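Flutach, point d'étape de février
À l'attention de Karim Salameh, fonds Pralamov

Bonjour Karim,

Vous m'aviez demandé deux pages « sans langue de bois », alors je me lance, avec un café et mon crayon de correctrice encore derrière l'oreille. La dernière fois que je vous ai écrit, le recueil avait un titre, une pile de brouillons et pas grand-chose d'autre. Maintenant il a 64 pages, elles sont gravées, et j'en suis très contente !

Pour mémoire, Flutach est un recueil de duos pour flûte traversière, la première voix pour l'élève qui a un an ou deux de pratique, la seconde pour le prof, le grand frère ou le voisin de pupitre. La seconde voix m'a donné plus de mal que la première. Je voulais qu'un adulte qui reprend la flûte après longtemps puisse la jouer sans s'ennuyer, et dans ma première version c'était du remplissage, des noires, encore des noires (Lụa Triệu me l'a dit assez franchement au téléphone et elle avait raison). J'ai donc réécrit toute la partie centrale. Les valses y ont gagné, la petite marche en sol aussi. La berceuse, je l'ai refaite quatre fois et je la trouve toujours un peu sage à la reprise.

Côté gravure, Valdir Macedo a tout repris avec moi, page après page. On s'est longtemps disputés sur les respirations. Lui préfère peu de signes, moi j'en mets partout parce que mes élèves oublient de respirer et arrivent au bout de la phrase tout rouges. On a fini par en laisser beaucoup dans le premier cahier et presque plus dans le dernier. Les tournes tombent toutes sur un silence, sauf dans le duo n° 11, où il faudra photocopier ou avoir bonne mémoire.

J'ai essayé les duos dans mes classes à l'école de musique d'Arnance, et Lụa dans les siennes. Ce qui marche le mieux, ce sont les pièces où les voix s'échangent au milieu : les enfants adorent voir le prof prendre la partie facile. Ce qui marche moins bien, ce sont mes textes de présentation, que personne ne lit. Je les ai ramenés à deux lignes chacun, et j'ai gardé les doigtés du do grave et du mi bémol en bas de page, on me les demande à tous les cours.

L'argent, maintenant. La première tranche est dépensée comme prévu, gravure et relecture. J'ai un seul écart, les 230 euros d'une deuxième relecture que je n'avais pas budgétée : elle nous a évité un bécarre oublié dans le tout premier duo, je ne la regrette pas. Je propose de la prendre sur la ligne « déplacements », où il reste de quoi. Dites-moi si ça vous va ou s'il vous faut un courrier à part.

Pour l'impression, je reste sur 500 exemplaires chez Arruda. Aparecida Arruda m'a envoyé deux essais de papier et j'ai choisi le crème, un peu plus lourd, qui tient ouvert sur le pupitre sans pince à linge. Il me manque encore la couverture (j'hésite entre le bleu et un jaune franc, votre avis m'intéresse) et les enregistrements de la seconde voix seule, pour travailler à la maison. On en a fait la moitié. Le reste attend que la salle d'Arnance soit libre en fin d'après-midi, et ça, c'est le vrai retard du projet : je compte trois semaines de plus que dans mon calendrier.

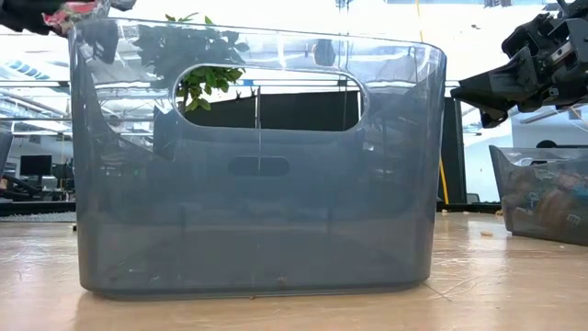 Raíssa Toledo
professeure de flûte, Arnance

Je vous envoie le PDF complet dès que Valdir a rentré les dernières corrections. Si vous avez une flûte sous la main, commencez par le n° 7, c'est mon préféré.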